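Do mesh laundry bags do anything, or are they just one more thing to zip?

Posted by Sylvain Fleury in Laundry and Clothing Care
15 May 2019 – 1,391 views

My sister swears by mesh wash bags and has now talked me into buying a set. I am not convinced. As far as I can tell you pay extra to put a small bag of clothes inside a big drum of clothes, and then the things in the bag come out wrinkled and still smelling like whatever they smelled like before.

I ran mine for two weeks with socks in one and a couple of thin sweaters in the other. The socks stayed together, fine. The sweaters came out with creases I had to steam out, and one cuff still had the coffee mark it went in with. The label says "gentle protection" and "deep clean", and I don't see how you get both from the same bag.

So is there a right way to use these, or is it a gimmick? Also, how are you supposed to store them? Mine live in a ball behind the detergent.

Ghassan Fakhoury
Member since November, 100 posts

They work for some things and people use them for everything. That's most of the problem.

A bag stops straps and hooks from grabbing other clothes. It does not clean better, and I would ignore anybody who tells you it does. If you stuff it full, the water can't move through and the middle of the bundle barely gets washed. I fill mine to half at most. One sweater per bag, and treat the coffee mark before it goes in. The bag was never going to help with that.

Look at the zipper before you buy. This is the kind I mean, with the zipper running across the lower part of the bag:

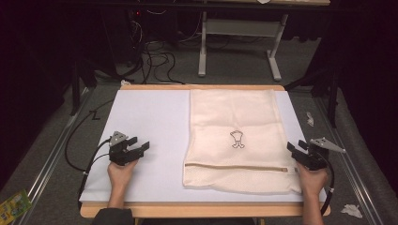
Cream mesh bag laid flat, zipper pull over toward the right side.

I don't trust a bare zipper pull in the drum. Better bags have a little elastic pocket at the end of the track that you tuck the pull into. If yours doesn't have one, put a small rubber band through the pull and around a pinch of the mesh. I've had a bag open itself mid-cycle and then you've got socks everywhere and a metal tab banging around with your shirts.

As for storage, lay the bag on a table, zip it shut, smooth it out with your hands and fold it in thirds. A ball behind the detergent won't ruin it, but the mesh holds creases and the zipper can get bent at one end. Mine sit flat on the shelf under the towels. I wouldn't buy an organizer for them.

Bram De Haan
1,709 posts

waste of money imo. I used a pillowcase with a knot in it for 12 years and never lost a sock. only downside is it takes forever to dry

Thibault Moulin

Disagree with the pillowcase. Cotton that thick holds on to the soap, and I was getting white streaks on anything black. Mesh at least rinses out.

I would check the weave though. I've tried a coarse one and a fine one, and the coarse one let a bra hook straight through, so what was the point of it? Fine mesh is slower to drain but it does the job. And don't put the bag in the dryer, whatever the package says. I did that with a cheap one from the Joncombe market and the zipper tape shrank so it never lay flat again.

For the creases, take the sweater out as soon as the machine stops. Leave it sitting in there overnight and of course it's going to wrinkle – that would happen with no bag at all.

Sylvain Fleury

Okay, half full and a rubber band, I can try that. Still doubtful about the sweaters. The socks can stay in theirs.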